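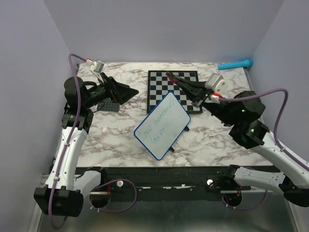 Do you have to be a member to use the chessboards at the Trokcombe games library?

Anyone can use them inside the building during opening hours. A membership, at 6 dollars a month, is for taking things home.

Home Visits Play Reading Older posts Write to me

March
By Stuart Oakley

I asked that question at the front desk before I had my coat off, so I figured I'd put it at the top and save you the trouble. The rest of this is my report on the open day, and it's long, because I had a wonderful time and took four pages of notes in a notebook meant for groceries.

The library lives in the old Nidham building, down the hill from the bus stop. You go in through the side door, up a short ramp, and you're in a front room full of shelves with more board games on them than I have ever seen in one place. Past that is the long room with the playing tables. Then there's the repair room, the quiet room and the tabletop at the end that I'll get to. I'd been meaning to visit for years (my sister has been a member since it was a single cupboard at the school) and the open day finally got me there. Doors opened at ten in the morning and I was still there when they were stacking chairs.

First stop was the chess wall. They own 37 boards. I know because Sutrisno Yeoh, who runs the lending side, was doing his yearly stock check with a clipboard and announced the total to the whole room when he got to the end. People clapped! The boards go from fold-up cardboard things to one enormous inlaid board that takes two people to lift and doesn't leave the building. There are roll-up ones for clubs, travel ones with pegs, and a set with raised dark squares and holes for the pieces, made for players who can't see the board well. I played half a game on that one with my eyes closed and got thoroughly beaten by a girl in a yellow raincoat. I'd recommend it to anyone. You suddenly have to remember where everything is, and your fingers get very nosy.

My favorites, though, were the plain ones. I like a board with a black outer frame and black and light gray squares, like the one on the marble-patterned tabletop. It's easy on the eyes. I learned on a shiny red and cream board of my uncle's and could never look at it under a lamp without squinting. Gray doesn't shout at you. Sutrisno agreed and told me the gray boards go out twice as often as the fancy wooden ones, and they come back in better shape too.

Pieces are kept apart from boards. I thought that was odd until I watched him pack a loan. Each set of pieces has its own drawstring bag with a number stitched on, and each board has a slot. If a bag comes back short, the bag goes to repair and the board goes straight out again with another bag. He can do the whole swap in less time than it takes me to find my reading glasses.

The repair room was the surprise of the day for me. Ikhsan Yeoh (Sutrisno's brother, and the quieter one) had a bench laid out with trays of orphan pieces, and you could sit down and try matching a replacement. I spent forever on a white bishop. You'd think a bishop is a bishop. You would be so wrong! The slot in the head can be cut left or right or straight down, the collars are all different, and then the base has to match in width or it looks like a visiting relative. I got one in the end that was a shade too yellow and Ikhsan said, very kindly, that it would do for the kids' shelf.

He also showed us how he fixes boards. Corners get glued and clamped overnight. Peeling squares are lifted with a butter knife, a real one from somebody's kitchen, and pressed back down under a stack of atlases. Warped cardboard boards get put between two sheets of baking paper and left under the atlases too. I asked what happens if the atlases are all busy and he pointed at a box of encyclopedias.

Felt is the other big job. The bottoms come off pieces all the time and he cuts new circles with a punch. There's a jar of the leftover felt with round holes all through it, like green Swiss cheese, and children were allowed to take strips home. I took one. I have no plan for it.

At eleven there was the "write and play" session in the long room, led by Chukwuemeka Tijani, and this is the part I'd go back for tomorrow. The idea is that you use a small whiteboard next to your chessboard. You write your move down before you make it, then you read it out loud, and only then do you touch a piece. It slows everybody down in the best way. Chukwuemeka teaches it to beginners of all ages, and he's very good at waiting. He'll stand there while someone frowns at their own handwriting and then, nine times out of ten, they wipe it off and write a better move.

The whiteboards are a good size for this, small enough to sit in your lap. I had one with a bright blue border and rounded corners and it made me feel about seven. Plenty of people just laid theirs down wherever there was room. On a small table it ends up lying partly across the chessboard, which annoyed the man opposite me no end, and we had a very polite argument about whose elbow had more rights. If you go, ask for one of the wider tables by the window.

A word on pens. Green is lovely to look at and hard to read. I wrote all my moves in green and by move nine I was asking my opponent what I'd put. There are two lines of faint green writing on the board at the top of this post and I can't make them out for love or money. Black or dark blue for chess, then, and green for drawing. Chukwuemeka also had strong opinions on wiping: a dry cloth straight away, and a slightly damp one at the end of the day for the gray haze and the little specks that stay behind. My own kitchen whiteboard has had a ghost of "buy onions" on it since before Christmas, so I wrote this down with two underlines.

Now, lunch. The soup was from the Groten bakery across the road and so was the bread, and the bread was the star. I had mine on the steps with Junaid Tanoli, who drove over two towns to be there and had brought a travel set in his coat pocket, as you do. He collects old rule booklets (just the booklets, never the games) and had found a duplicate on the swap table that he'd been after for ages. I have rarely seen a grown man so happy about eight stapled pages. He very generously let me read it. It's for a game about canal locks and I still don't know how you win.

The swap table deserves its own paragraph. You bring something, you take something, and there's no fuss over value. I brought a jigsaw of a lighthouse with every piece present and took a small wooden frog that holds dice. There were 200 things on it at the start according to the sign, and when I looked again after lunch it was mostly jigsaws, one of them mine. Well, it's a nice lighthouse. Someone will come round to it.

The afternoon was given over to what the program called Odd Corners, short talks on pieces of the collection that don't fit a shelf. I caught the one on sound toys and pretend-play things. A bright blue microphone shape with a tapered handle is exactly the sort of object I'd have fought my sister over. The speaker had a whole crate of singing and shouting things to pass around and the noise was terrific. They lend these out too, mostly to families with a birthday coming up, and they wisely ask for them back the following week.

I also sat in on the Nugroho evening, which begins in the afternoon, don't ask me why. It's the library's own tournament, named for the street, and it runs over one long sitting with games of 60 minutes at the most. They let visitors watch from the benches at the side. I meant to stay for one game and stayed for three. The last one I saw came down to kings and pawns, with both players writing every move on their little boards and then reading it out in a whisper, and the whole bench was leaning forward. I won't spoil who won because there's a rematch coming and both of them asked me not to.

Some practical notes before I forget them:

The ramp at the side door is gentle and has a rail. The restroom is behind the repair room and the light switch is on the outside.

Parking on the hill is tight. The bus is easier and the walk down is pretty.

Bring small change for the soup. The card reader only works by the front window.

If you want the big inlaid board, put your name on the sheet as soon as you arrive. I didn't, and I watched other people enjoy it all day.

Kids are welcome everywhere except the quiet room, and even there nobody seemed to mind a whispering one.

If you have loose chess pieces in a drawer at home, take them along. Ikhsan is short on black knights and will take any size. I found two behind my radiator last night, plus a rook, and they're in an envelope by the door ready for my next trip. I'm also going back for a membership, and for another try at the board with the raised squares. I want a rematch with the yellow raincoat.

Filed under: Days Out, Board Games, Small Libraries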